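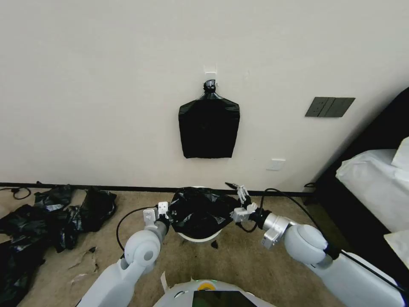 Success rate went down after adding more demos. Normal?

Posted by kshehu, June 2025

I'm training a two-arm policy to put a garbage bag in a round bin. Imitation learning, head camera, all demos by teleoperation. With 200 demos it fit the bag over the rim in 15 of 26 trials. I added a second batch from another operator and it got worse. Now one gripper often lets go while the other is still pulling. Same bin, same bags, same room. Is this a known result or did I break something?

Eckhard Kramer

Known. Two operators usually means two strategies. One tucks the left side first, the other does both sides together, and the policy averages them. 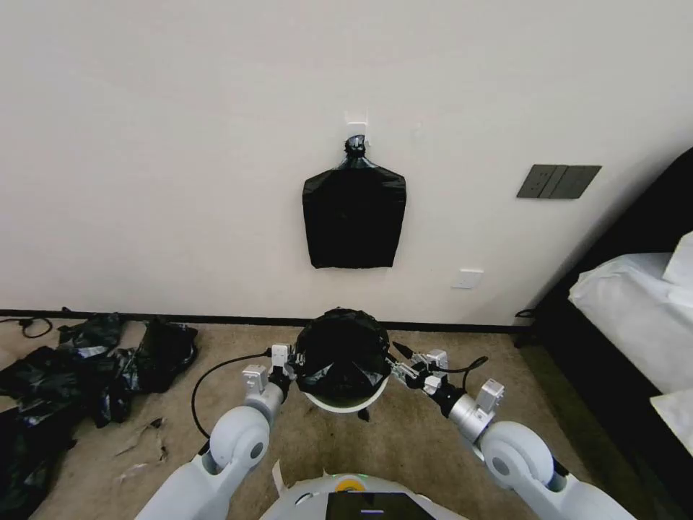
Watch the second batch and write down which gripper opens first in each demo. If it's mixed, train on one order only and rerun the same 26 trials. Also check how long each operator pauses at the rim. We had pauses of up to 15 seconds in the Skasthorpe set, and the policy learned to stall. Trimming them helped more than new data did.

Keep the bin start positions fixed between runs or you can't compare the numbers.

zelton_b

had this too, try a longer action chunk. worked for me, not sure why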